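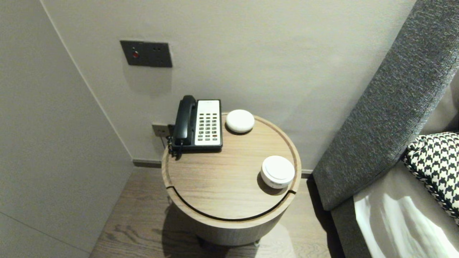 Figure 2. A corded telephone on a round bedside table with a raised rim.

4.2 Moving cold data off the primary array

The result that pleased us most came from the part of the study we had expected to be dull. At the Lekville site, the property-management database shares one storage array with call records, scanned invoices and nightly backups. Everything competes for the same disks. We wanted to know what would happen if blocks that had not been read for 14 days were moved to a slower, cheaper pool, with no change to the applications that use them.

We used Pundo, our open tiering daemon, in its default setup. Pundo keeps a small counter for each extent and ages it once an hour. When the counter reaches zero and the waiting period has passed, the extent is copied to the slow pool, checked against its checksum, and then released from the fast one. Any later read is served from the slow pool right away, and the extent is placed in line for promotion. The whole policy fits in a single page of code, and we still find that delightful!

By the end of July, Pundo had moved 70 percent of the allocated space at Lekville. Most of it was old call records and invoice scans, as one would guess, but a surprising share came from index files left behind by an earlier version of the database. No one at the site had known they were still there. The database itself stayed almost entirely on the fast pool, and its nightly reports finished sooner than before, since the backup job no longer pushed useful pages out of the cache.

The Rirndale site behaved differently, and in a way we found just as interesting. Its month-end billing run reads nearly every invoice in the archive, so extents that had been cold for weeks became hot all at once. Pundo promoted them eagerly — far too eagerly — and the slow pool was kept busy with copies that were never read a second time. We added a rule that an extent must be read on 2 separate days before it is promoted. With that rule in place, the next billing run left the fast pool nearly untouched.

We compared both sites with the Vashisht placement model, which predicts reuse from file age and size alone. The model did well on scans and poorly on indexes, where age says very little about use. Combining its predictions with our counters looks promising, and we return to this in Section 5.

Contact the authors | Copyright 8 Sep 2024 | Back to top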